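Reset rules for tabletop scenes between demonstrations: how strict?

We record teleoperated kitchen tasks on a white table with toy food and dishes. Two operators share the cell and disagree about resets. One puts every item back on its mark. The other only checks that nothing is missing. Is there an accepted tolerance, and does overlap between items count as a fault?
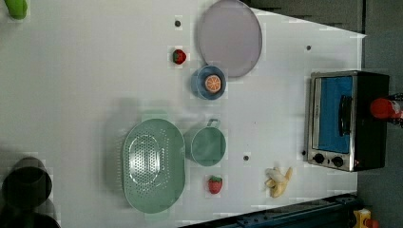
Kiri Faulkner
Posted in April, Drorkatcombe
Member, 40 posts

I know of no standard that sets a number. Write your own and keep to it. Ours at Pudulen reads as follows:

Small items (strawberries, banana) go within 20 mm of the mark. Plate, bowl and colander go within 8 mm, handles turned the same way each time. Overlap is allowed if it is in the layout sheet. The blue bowl over the rim of the lavender plate is a valid start state, but it has to be listed, or the next operator will separate them.

Use the table holes as datums. Tape marks wear off and get moved. 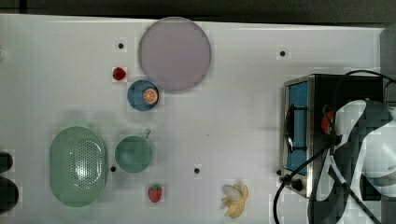
Any change to the layout sheet gets a new revision letter, and episodes recorded under different revisions are stored apart. Check the full layout again every 30 episodes. Cables are a separate line on our sheet: note the route and keep them out of the arm's path before enabling motion.

Sunita Yadav
Member

Depends what you want. If the policy has to cope with variation, 8 mm is too tight. We randomize and log the positions. Agree about the revision letters.

Rana
New member

we just eyeball it, no problems so far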